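Kitchen Metalware: Lids, Pans and Bowls

Print this page
E-mail this page

Hélène Poirier compiled this set for the Ultstead household storage survey. The survey lists 228 pieces of kitchen metalware, sorted by form and by finish. Lids are listed separately from pots – a lid often outlasts the pot it was bought with, and many fit more than one rim.

Finish is recorded as polished or dull. Water marks are noted on the record card but do not change the entry. Items are photographed as found.
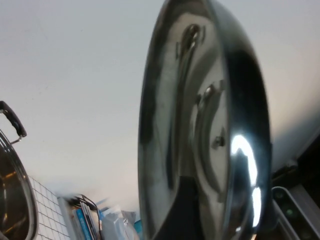 Pot lid, stainless steel, high polish. A pot with a black handle stands at far left.

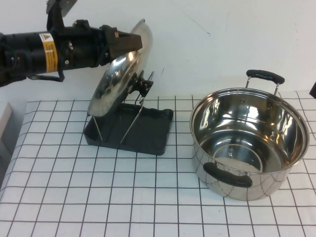 Round lid with black knob, above a wire rack set in a dark gray plastic tray.

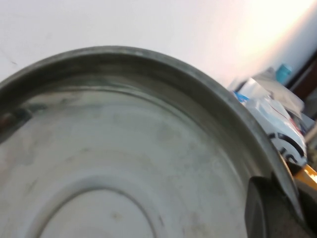 Round metal pan, dull finish, rolled rim. Smudges and water spots on the inside. 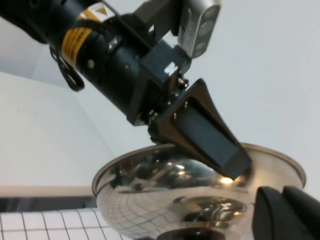
Stainless steel bowl, wide and shallow, narrowing to the foot. Polished exterior.

Kitchen metalware, Ultstead survey. Photos: Hélène Poirier.

Diameters are measured across the outside of the rim, in millimeters. Knobs and handles are left out of the figure and entered in the second column of the card. Racks and trays are listed under Storage, sheet 16. Wire racks are measured at the base only – the slope of the rods is not recorded.

Corrections to the May list should quote the sheet number and the item number.

Last revised Thu 18 June

Print this page
E-mail this page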